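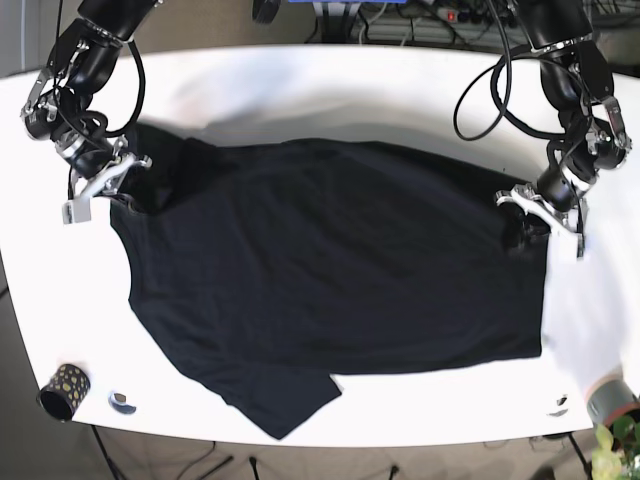

Black cotton T-shirts turning gray after a few washes, what am I doing wrong?

Posted August 6, 2026 in Laundry and Clothing Care

I wear black T-shirts to work five days a week. They're plain cotton, nothing expensive. After eight washes or so they look dusty gray, mostly across the shoulders and along the seams, and there are pale streaks on the front that don't brush off.

I wash on normal/warm with a regular powder detergent, full load, then dry on high until everything is done. The washer is a top loader, a Vomow, came with the apartment. Water here is hard, you can see it on the faucets. I already tried vinegar in the rinse twice and couldn't see a difference. Is this the dye coming out or something sitting on top of the fabric? I need to buy new ones in September anyway and would like them to last longer than this batch.

hardwater_in_noston

Probably both. Streaks are usually detergent that didn't dissolve or didn't rinse out. Gray all over is mostly the surface of the cotton getting fuzzy from rubbing. The loose fibers catch the light and the shirt looks faded even when a lot of the dye is still in there.

Test for the first one. Take one shirt and run it by itself with no detergent, warm, with an extra rinse. If the water gets cloudy or sudsy you have residue. Dry it on a hanger and compare it with one you left alone.

If it's residue, switch to liquid and use less of it. Powder has a harder time in hard water, especially cold hard water. I'm also in Noston and I use a bit less than half the cap for a medium load. We have bad water on the east side, worse than downtown.

For the fuzz:
Turn the shirts inside out.
Wash cold on the gentle cycle, with other soft things. Jeans and towels go in their own load.
Don't pack the tub. The clothes should move freely.
Hang them up, or dry on low and take them out a little damp.

Fuzz that's already there will come off with a fabric shaver if you go lightly. Lay the shirt flat on something hard and keep away from the seams and the hem, I put a hole in one that way.

pinecone41

just buy better shirts. cheap ones fade no matter what you do. I got Achari ones two years ago and they're still black

mrs_dell_r

I agree with most of the first reply, but I'd look at the dryer before the detergent. High heat until everything in a full load is done means the thin shirts are tumbling long after they're dry, and that wears them down. Look at your lint screen after a black load. All of that used to be shirt.

Also, deodorant. If the gray is worst near the underarms and shoulders, it may be buildup and a plain rinse won't move it. Soak in cool water with a spoonful of liquid detergent for an hour, rub gently, then wash as usual.

For shirts that really have lost color, you can re-dye them. I used the Fedik black in a bucket. The cotton took it fine, but the stitching was polyester and stayed gray. Wash dyed shirts separately the first few times or you'll have gray socks too.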